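From: Gertraud Berchtold
To: Burkton Household Water list
Date: February 28, 2009
Subject: Re: [burkton-water] Drying indoors and the damp in the north flats

On the Garnlow side someone wrote:

> We have had the windows open two hours a day since December and
> the back bedroom wall is still damp to the touch. The management
> says it is our laundry. We only dry two loads a week indoors. Is
> there any point in buying a dehumidifier, or is the wall the
> problem?
>
> Also, does anyone know if the balcony rule still stands?

Taking the second part first. The balcony rule was dropped when the new house rules came in. You may hang laundry on the rail as long as nothing drips on the people below, so spin it well first. The old notice is still up in the Garnlow lobby and should be ignored. I have asked for it to come down.

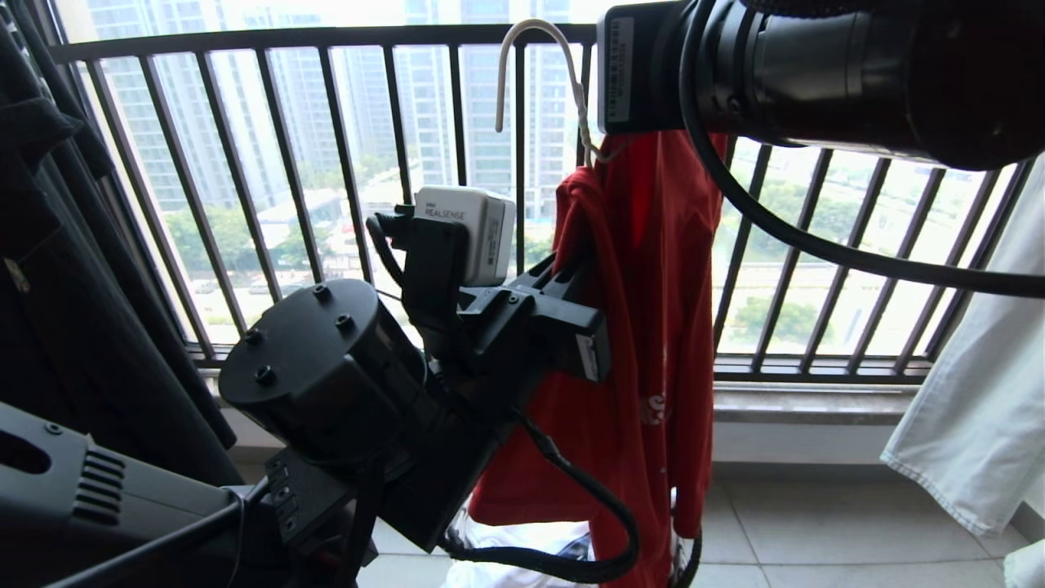 Red top on the balcony rail, towers behind.

Now the wall. Two loads a week is not much. A load out of a decent spin cycle holds about two quarts of water, and all of that goes into the air of whatever room it hangs in. Cooking and showers for a family put out more than that in a day. If the wall is wet in one patch and dry next to it, I would look at the wall before I looked at the laundry.

Tape a square of kitchen foil flat against the damp spot, all four edges sealed, and leave it for a couple of days. Water on the room side of the foil means condensation. Water behind it means it is coming through the wall, and then it is for management to fix. Write down the dates and take a photo of the foil before you peel it off. We did this in our flat and it came up wet behind, and they repointed the outside the following month.

On dehumidifiers, we have had a Naledus for two winters. It cost 429 and it is noisy, but it does pull the water out. I run it in the bathroom with the door shut and the rack in there. The Yimyam one my sister has is smaller and quieter and takes most of a day to do the same load. Neither one will help a wall that leaks. Check the wattage before you buy. Ours draws 500 and you will see it on the bill if you leave it on all night.

Spin speed matters more than people think. Our old machine stopped at 800 and the new one goes much higher, and the jeans come off the rack a day sooner. Heavy knits are still slow – I lay them flat on a towel and turn them once.
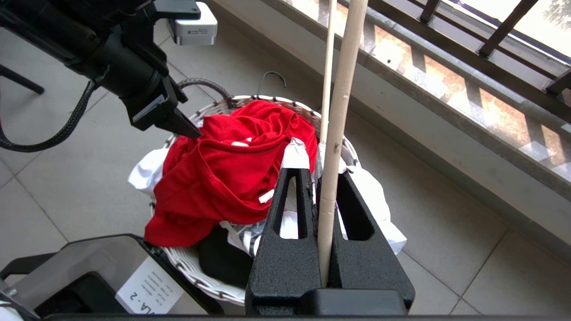
Can I run the dehumidifier with the window open?
Keep the window shut while it is running, or you will be drying the outside air as well. Open up for ten minutes afterward.

If the foil test comes out wet behind, send me the flat number off list and I will add it to the letter. There are several from the north side on it already.

Gertraud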